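Ponstead Round Wall Lamp

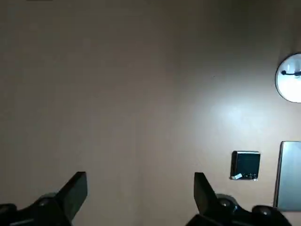
I put one of these up in my own hallway in January and liked it so much I ordered 24 for the shop! The light is soft and it looks lovely on a beige or taupe wall (white's fine too, just a bit plainer). Mine's on most evenings until bedtime.

Comes with 2 screws, wall plugs and a paper template. Seven-day returns, box and all please.

Item no. 1575
Questions? Ask for Damilola Isah at Gomari.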